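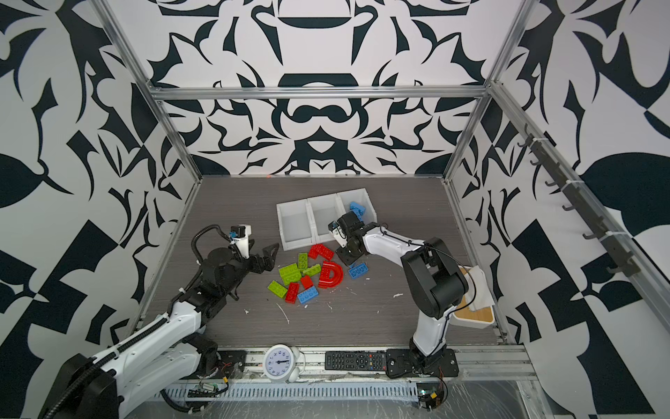
Divided bin or separate tubs for toy blocks?

Posted July 15, 2019 in Storage & Sorting
2 min read

skinton_rail
I'm settling on storage for building blocks, to be sorted by color. The candidate is a one-piece white plastic bin with three open compartments side by side. Blue goes in the right compartment. The other two are unassigned. Any reason to prefer separate tubs?

mortise21
Separate tubs. With a one-piece bin you can't lift out a single color, and if one color outgrows its compartment you have to re-sort everything. I moved to tubs in June and would not go back.

kumsa
Disagree. Three tubs drift apart on the table and you end up squaring them up all evening. A divided bin keeps its spacing. Put it at the back and leave the front clear for the pile.

mortise21
Rubber feet fix the drift.

kumsa
They also mark a wood-grain top. Ask me how I know.

hancombe_454
Capacity matters more than either point. Blocks dropped in at random lean on each other and bridge, so a compartment looks full well before it is. Lay the first layer flat and you gain a fair amount of room. Do you drop or place?

skinton_rail
Drop, mostly. The blue ones tend to stack at an angle against the divider.

hancombe_454
Then the divider is taking a side load. Fine for light plastic blocks. I would not do it with hardwood.

tallyboard
Is color the right key at all? I have 2,000 blocks and sort by length. Finding a particular size in a compartment of one color is slow – finding a color in a compartment of one size is fast.

kumsa
For 2,000, yes. For a single tabletop pile, color is quicker to put away, and putting away is the part that gets skipped.

tallyboard
Depends who is building.

skinton_rail
Color for now. I'll keep the divided bin and label the front lip. If blue overflows I'll look at the Mindport tubs.

mortise21
It will overflow.

454 views | 21 replies | 2 shares

Related threads
Labels that stay on smooth plastic
Lidded or open bins for daily use
Sorting by size: where to start
Felt pads on a dark tabletop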